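Town Square Answers > Local Government > Elections and Ballot Measures

Can the county council just ignore a referendum it lost?

Asked by Gavin Baxter
7 Mar 2013
14 shares | 3 answers

We had an advisory vote in Ocampo on whether to fold our town library board and parks board into the county. "No" won with 2338 votes, which for this town is practically a parade. The council thanked us for our participation in the democratic process and then put the merger back on the March agenda under the heading "Regional Service Alignment."

My question is whether they're allowed to do that. My second question is whether there's anything a person can do about it besides write letters to the paper, which prints them next to the tire ads. I've read the ballot language four times and I'm no closer to knowing what we voted on.

Answer 1 (marked helpful)

The word you're looking for is "advisory," and I'm sorry to be the one to point at it. An advisory question asks voters for their opinion. A binding one changes the law, or stops a change. Most councils can put an advisory question on the ballot whenever they like, and most can do as they please afterward. They mainly like holding them when they expect to win.

A few things to check before you give up:

1. Get the resolution that put the question on the ballot. You want the resolution itself, from the clerk – the mailer and the newspaper summary won't do. Sometimes a council promises in there to "abide by the result," and even if a court wouldn't enforce it, it reads very nicely aloud at a public meeting.

2. Look at your town charter. Some charters say a town board can't be dissolved or handed over without a town vote. If yours does, the county can align all the services it wants and still be stuck.

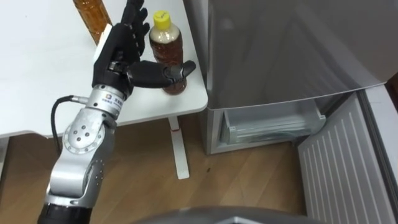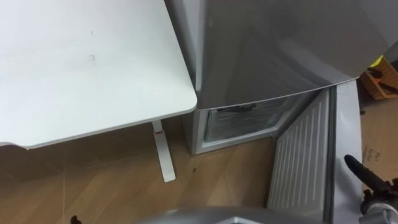

3. Find out whether you have a petition right. In some places, once the council passes an ordinance, residents get a short window to collect signatures and force a real vote on it. Here in Skodus we needed 4000 and we had a month. Ask the clerk what your number is and when the clock starts. Ours started on the day of publication, and we learned that a week in.

4. Go to the meeting and sign up to speak. Take the resolution with you. Bring people who voted yes, too, if you can find any who think the result should stand. One of those is worth a whole row of you and me.

If it comes to a petition, pay a lawyer for an hour to look over the form. Ours had the date column in the wrong place and we lost 200 signatures over it.

– Kristaps Juška

Answer 2

They do this everywhere. In Brostora they changed the name of the thing and passed it anyway. Vote them out.

Answer 3

Agree with most of the first answer, but I'd add that "put it on the agenda" covers a lot of ground. It might be a discussion item with no vote attached. The agenda packet should say which, and it's usually posted a few days ahead. Look for "first reading" or "action item." If it says "receive and file," you can stay home and watch something good.

Also, the merger probably needs an agreement between the town and the county, so your town board has to sign something. I'd bother them first. They live closer and they shop where you shop.

Comments (5)

mapleside: The question on our ballot ran to four sentences and two of them had "notwithstanding" in them. I voted no on principle.

Gavin Baxter: Got the resolution from the clerk. It says the council will "give due weight" to the result. Anyone know what due weight weighs?

Kristaps Juška: Less than you'd hope. Read the charter next, the part on boards, and any amendments stapled to the back.

old_precinct: Saltatico had a charter clause like that and the county dropped the whole idea. Took them a year to say so.

mapleside: Is the meeting open or is it one of those "work sessions" where we can sit there but not talk?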